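Can I reuse takeaway coffee cups as seed starting pots, and do the lids come in handy?

I get a coffee most mornings from the place under my office and the cups have been piling up in my desk drawer, then in a bag, and now in the laundry room. I hate throwing them out. I have a south window and a balcony, and in April I want to start tomatoes and basil from seed. Can I just fill the cups with potting mix and go? My neighbor says the paper goes to mush within days and that I should buy proper plastic trays. I'm also wondering if it's worth keeping the black lids or if those should go straight in the trash. Oh, and should the holes go in the bottom or the side? I tried one with a pen and made a huge ragged tear.

Asked by Drutix

3 answers

Answer from Khải Lưu (marked helpful by the asker)

Your neighbor is half right. Plain paper would go to mush, but hot drink cups have a thin lining on the inside, so the wall holds up much longer than you'd expect. Mine usually get through six weeks before the bottom seam starts to look tired. By then the tomatoes want a bigger pot anyway. What kills them early is standing in a saucer of water, so water a little, let it drain, and tip the saucer out.

Wash them first, please! I skipped that the first year because they'd only had black coffee in them, and I got a lovely crop of gray fuzz on top of the soil. Warm water, a drop of dish soap, a quick swish, and then leave them upside down on a rack overnight. Anything that had milk or syrup in it gets washed the same day or it goes in the trash, I'm not that dedicated.

For the holes, go through the bottom, and put the pen down. I use a thick darning needle stuck in a cork. Three holes for basil, maybe five for tomatoes (they drink more but they hate wet feet). Push from the outside in and wiggle the needle in a circle to widen the hole. If you push from the inside, the bottom pops out of its seam sooner or later, and then you've got a tube. Tubes are fine for leeks, not much use for anything else.

Holding the cup is the part people get wrong, I think, and it's probably where your tear came from. Don't put it between your knees or lean it on the edge of the sink. You want it upside down with a hand on each side, like the blue one here, so the flat bottom is facing up at you and you can see where the holes will go.

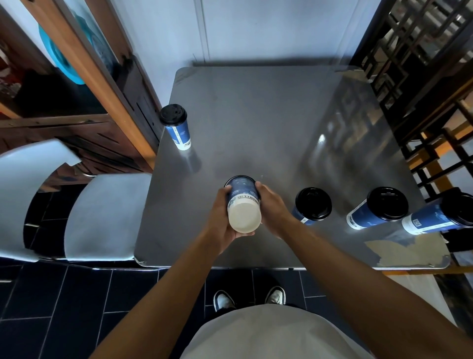
Keep the lids on the ones you haven't got to yet, too, like the cups lying over on the right. A cup with its lid on keeps its round shape in a bag or a drawer, and a bare one gets sat on and creased at the rim, and a creased rim never takes a lid again. Then set yours down on its rim, steady it with one hand, and do the needle with the other.

And yes, keep the lids! Once the seeds are in, the lid goes back on and you have a tiny greenhouse, with the sip opening for a bit of air. Take it off as soon as you see green. Basil will sulk under there – mine went leggy in two days when I forgot. You can also use a spare lid as a saucer under a cup, lip side up.

Write the variety on masking tape and stick it on the cup. Pencil, since marker fades in a south window. I lost track of a whole row of peppers that way and had to wait until August to find out what they were.

Answer from Trullus

just buy the trays. they're cheap and you can use them for years. cups fall over when the plant gets tall

Answer from Naren

I've done both. Cups are deeper than most trays and tomatoes like that, since you can fill them halfway, and then add soil as the stem grows. They do tip over, so stand them shoulder to shoulder in a shoebox or a baking dish. Don't plant the cup in the ground with the seedling, though. That lining doesn't break down and the roots just go round and round in there. Slit the side with scissors and peel it off.

Not sure about lids as saucers, mine leaked through the little hole.

Comments (3)

Cao: The shoebox tip saved my windowsill. Line it with a bread bag first or the box goes soft.

Drutix: Thank you all! Found a darning needle in my grandmother's sewing tin and did six cups last night with no tears. Lids are staying.

Khải Lưu: @Naren fair point about the leak, I put a bit of tape over the hole and forgot to say so.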